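Wrist view useless in the last stretch before grasp, anyone solved this in software?

penley_bot
October 6, 2020
Okay so I've been fighting this for way too long and I need other eyes on it. Single arm, tabletop pick and fold stuff, policy takes a wrist view plus joint states at 25 Hz. Trained on 402 demos. It gets close to the target just fine and then kind of dithers. Moves in, backs off, moves in again, and sometimes closes on nothing.

I went back through the logged observations and I think I see why. When there's something tall between the arm and the cloth, a fixed camera beside the workspace is basically looking at a wall of dark green and a bit of cloth peeking out on the right. The rest is table glare and office.
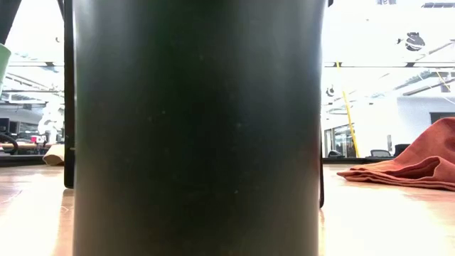 So my plan was to add 2 steps of history to the observation and retrain. Before I burn a weekend on it, has anybody had luck with that? Or should I be looking at the action chunking side? I'm replanning every step right now, which I suspect is making the dithering worse.

clatside
Replanning every step is your problem, full stop. Execute half the chunk before you query again. I had the same in-out-in-out thing and it went away the same afternoon. Didn't touch the network at all.

Kacper Ziółkowski
I don't agree with the full stop part. Longer chunks hide the dithering, sure, but the policy is still guessing when it can't see the target. You'll get a nice smooth motion to the wrong place! I'd add the history, and I'd also check what your demos look like in that situation. If the people driving the arm could see the whole table and the policy can't, you've trained it on decisions it has no way to make.

clatside
Fair, but he asked about dithering and dithering is what chunking fixes. One change at a time.

penley_bot
Ugh, Kacper, yes. I was standing right there for all of the demos with a full view of everything. I never even thought about that (a little embarrassed now). How would you deal with it without throwing the data out?

Kacper Ziółkowski
Don't throw it out. Tag the steps where the target is mostly hidden and drop their weight in the loss. I have a dumb script for it, just runs a segmentation mask on the cloth and flags anything under a threshold. Then record a small extra batch where you only look at the policy's own view on a monitor while you drive. It's miserable but it works.

illthorpe
Careful with history, by the way. Mine learned to copy the last action and ignore the images completely. Loss looked gorgeous — rollouts were garbage. If you do it, feed past images only and leave past joint states out.

gajewski_k
+1 to illthorpe, lost most of January to exactly that.

penley_bot
Good to know, I was about to put the joint states in there too. Okay, trying the chunk thing tonight because it's one line in the config, then the loss weights. Kacper, could you post the script somewhere?

Kacper Ziółkowski
Will do once I pull the hardcoded paths out of it. It expects HSV bounds for the cloth, so you'll need to set those for your lighting.

clatside
Log the raw chunks while you're at it. Plot consecutive ones on top of each other, and if they fan out near the grasp then I owe Kacper a beer.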